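Working Group on Automated Handling of Circuit Boards
Minutes of the fourth meeting
Planlow, Building 2, upper meeting room
2023-08-28

Present: delegates of Planlow, Purov and Georgiev; the secretary. Jostesari joined by phone from item 3.
Apologies: none received.

1. Minutes of the previous meeting

The minutes of the March meeting were approved with one correction. In item 5, "gripping force" is to read "closing force at the fingertip" throughout.

2. Draft rule on contact areas

Purov presented the revised text. The draft allows a two-finger gripper to touch a bare board only at its outer edge or at the rim of an opening large enough to take the finger. Contact with capacitors, connectors, terminal blocks and chips is not allowed at any closing force.

Georgiev asked if large upright capacitors could be used as a stop when a board is being turned. The group did not accept this. Side load on a tall part goes into the solder joints and may leave no mark that an inspector would find.

Planlow noted that boards with curved outlines and notches have few straight edge sections. For these the handling sheet must state which sections may be gripped. Where no section is suitable, the board is to be moved in a carrier.

Decision: clause 4.2 adopted as revised. Clause 4.3 (carriers) goes back to Purov for wording.

3. Approach and clearance

The draft requires the fingers to be open before they come down below the height of the tallest part on the board. Jostesari considered this too strict for boards lying close together and asked for an exception at reduced speed. Planlow objected that reduced speed does not prevent a fingertip from resting on a part while the wrist is still being positioned.

It was agreed that the exception may stand if the approach path has been checked for that board type and the check is on record. A check made for one type does not carry over to another, even where the outlines match.

Finger width was discussed briefly. No limit will be set in this edition.

4. Work surface and lighting

Georgiev reported on trials with glossy surfaces. Bright reflections from metal part ends and from the board coating hid small parts and printed text in the wrist camera view. The record set holds 3766 stills, of which 1000 have been reviewed to date. The review continues.

The proposed wording asks for a plain surface in a color that contrasts with the board, and for lamps placed so that direct glare does not fall on printed codes. A matt finish is recommended and will become mandatory in the next edition if the full review supports it. Jostesari asked that existing cells be given time to change over. Noted.

Static protection of the surface is covered in clause 6 and was not reopened.

5. Reading of labels

A code that is upside down in the camera view may be read by software, provided the result is compared with the work order before the board is moved. A partly read code is to be logged as unread. Operators are not to complete missing characters by hand.

Decision: adopted without change.

6. Actions

Purov: new wording for clause 4.3.
Georgiev: complete review of the stills; report on glare.
Jostesari: proposed record form for approach checks.
Secretary: circulate the consolidated draft with the annex.

7. Next meeting

To be held at Purov. The date will be set by mail once the consolidated draft has gone out.

Annex A, illustration to clauses 4 and 5
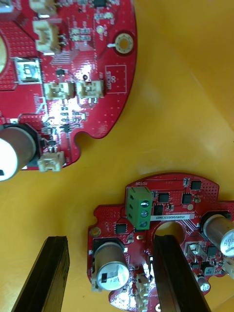
Figure A.1. Gripper fingers and two red circuit boards on a glossy surface, wrist camera view.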